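Chapter 7

Water in the Home: Supply, Use and Loss

Caroline Kaijage and Deirdre Mac Mathúna

After reading this chapter you should be able to:

Trace the path of water from a public main to a household tap
Read a water meter and work out daily use
Explain the difference between flow rate and pressure
Identify the fixtures and appliances that use the most water
Describe a simple test for a hidden leak

Key terms: main, service line, meter, shutoff valve, flow rate, static pressure, fixture, trap, vent

7.1 The Wustham Meter Records

In Chapter 6 we followed water from the reservoir through the treatment plant. We pick it up again at the street, where the pipes become smaller and the people responsible for them change. In most towns the water utility owns the main and the meter. The property owner owns everything from the meter to the last faucet. A leak on one side of the meter is the utility's expense, and a leak on the other side shows up on the household bill.

The town of Wustham is used throughout this chapter. It has 1,708 metered homes, most of them built before low-flow fixtures were common. Its water comes from the Sodden reservoir and reaches the older streets through the Cullinane main, an iron pipe that runs under the length of the town. The utility read its meters once every 3 months until it switched to remote readings. Under the old system a toilet could run all winter before the owner saw a bill. The remote meters report every hour, so it is now possible to see when water is used as well as how much.

The hourly readings show two peaks. The first begins before 6 a.m. and is mostly showers and toilets. The second comes in the evening, with cooking, dishes and laundry. Between 2 and 4 a.m. use in most homes falls to zero. A home where it does not fall to zero probably has a leak, or an appliance such as a water softener that is set to run at night. Section 7.5 returns to this point.

7.2 From the Main to the Meter

A service line connects the main to the house. In older homes it may be galvanized steel or lead. In newer homes it is usually copper or plastic. The line must be buried below the depth to which the ground freezes, and this depth varies a great deal with climate. A line that is too shallow may work for years and then split in one hard December.

There are normally two places where the water can be turned off. One is the curb stop, a buried valve that is opened and closed with a long key. The other is the main shutoff valve inside the house, often in the basement or near the water heater. Everyone in the household should know where the indoor valve is and which way it turns. A valve that has been left open for many years may seize — turn it off and on again once a year to keep it moving.

7.3 Flow and Pressure

These two words are often mixed up. Pressure is the force with which water pushes against the inside of the pipe. Flow rate is the amount of water that passes a point in a given time, usually given in gallons per minute. A closed faucet has pressure behind it but no flow. The pressure measured with every faucet closed is called static pressure.

When a shower weakens because someone has started filling the bathtub, the pipe cannot carry enough water for both without a drop in pressure. Old galvanized pipe makes the problem worse. Mineral scale and rust build up on the inside wall and narrow the opening, so that static pressure may read as normal while the flow is poor.

7.4 Where the Water Goes

Toilets, showers, faucets and clothes washers account for most indoor use. The share taken by each depends on the age of the equipment and the habits of the people who live there. An older top-loading washer fills its tub completely for each wash and again for each rinse. A front-loading washer turns the clothes through a shallow pool and uses much less.

Load size matters too. Two half loads usually use more water than one full load, even on machines that adjust the fill. Small and delicate items are often washed separately for this reason or that, and a household that saves them for a single load will see a small difference on the meter.

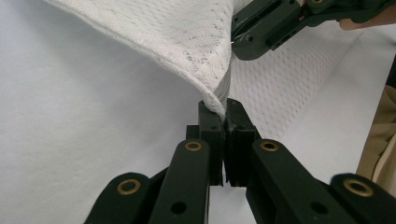

Habits of this kind are hard to measure from a bill alone. The Grirneo survey, carried out in Wustham over one heating season, asked 40 households to keep a written log beside the meter readings. The logs were then matched to the hourly data. In one home the log and the meter differed by 484 gallons in a single month. The cause was a worn toilet flapper, a rubber part that can be replaced without tools.

7.5 Finding a Hidden Leak

Choose a time when no water is needed. Turn off every faucet and appliance, including the ice maker, and write down the meter reading. Wait two hours and read it again. If the number has changed, water is leaving the pipes somewhere — close the valve at each toilet in turn and repeat the test. If the number still changes with the main shutoff valve closed, the leak lies in the line between the meter and that valve. Activity 7A at the end of the chapter gives a table for recording the results.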